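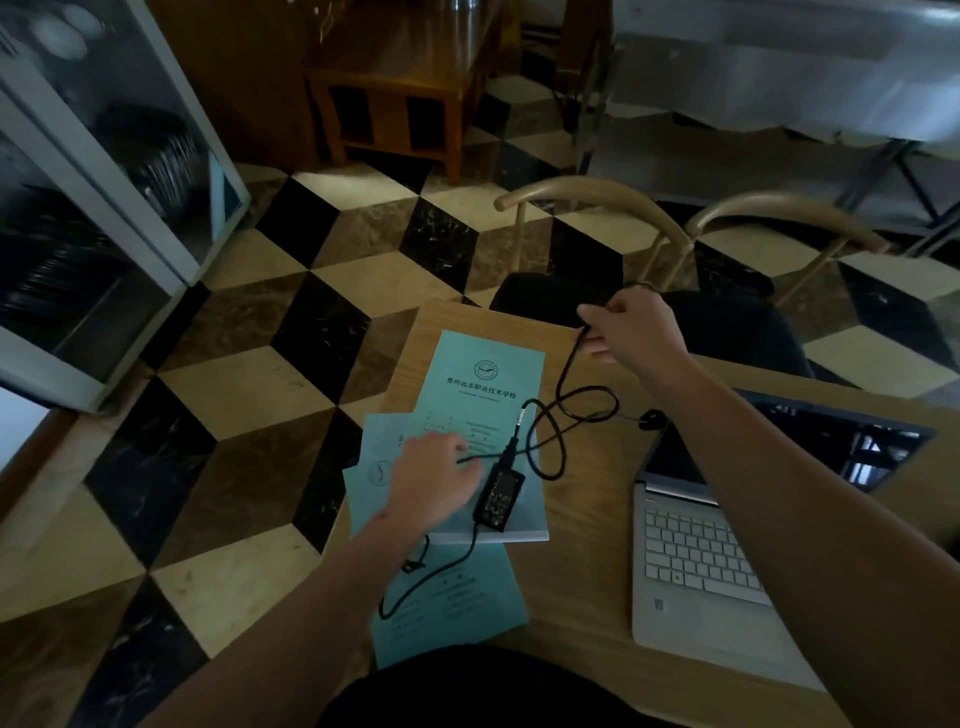

The last ferry out of Redusard left at two in the morning with its deck lights off. By then the road to the airport had been shut for nine days, and the port was the only way out for foreigners who had stayed on after the army split in April.

Most of them were not diplomats. The embassies had closed early and moved their staff across the border in convoys. Those left behind were welders, nurses, language teachers, crane drivers and their families, many on contracts with Bradex, the company that ran the container terminal. The company had told them to stay in their flats and wait for a call.

Arnaldo Caldeira was one of those waiting. He had worked at the terminal for 14 years, first as a crane mechanic and later as a shift manager, and he had the keys to the staff canteen. When the shelling reached the hill behind the port, families began walking down to the terminal with whatever they could carry. Caldeira opened the canteen and wrote their names in the back of a maintenance log.

"I had 112 names by the second night," he says. "Some of them I had worked beside for years and I didn't know they had children."

The ferry's captain had agreed to take 100. The number came from the insurer, which had set it as a condition of letting the ship enter the harbour at all. Caldeira spent most of that evening on a borrowed satellite phone, passed between a desk at the foreign ministry and a Bradex office that wanted to know which of the passengers were direct employees. He gave up on both and went to speak to the captain himself. Everyone on the list boarded.

The crossing to Bastos took until the following afternoon. Passengers slept on the car deck, on flattened boxes, and the crew gave out tea and tinned fish. At Bastos they were met by police, who took their passports, and by a bus company that had been told to expect a tour group.

What came next has been slower. The passengers were moved inland to Pludedberg, a former spa town with plenty of hotel rooms and very little work, and given permits that have to be renewed every 2 months. Those with passports from richer countries had gone home within the week. The rest, among them dozens who had lived in Redusard for most of their adult lives, found that their own governments regarded them as residents of a country they could no longer enter.

Bradex stopped paying wages in the summer. In a short statement the company said its contracts had been suspended by events outside its control and that it was reviewing each case. Former staff in Pludedberg say they have had one letter each, asking for proof of employment that is locked in an office beside the quay.

Caldeira still has the maintenance log. He has been asked for copies by two lawyers and by a woman trying to show that her husband was alive when the ship sailed. He keeps it in a drawer at the hotel where he now repairs boilers in return for his room. The terminal has reopened under the new authorities, he has heard, with different crews on the cranes. His next permit interview is at nine in the morning, and he has been told to bring a photograph and the fee in cash.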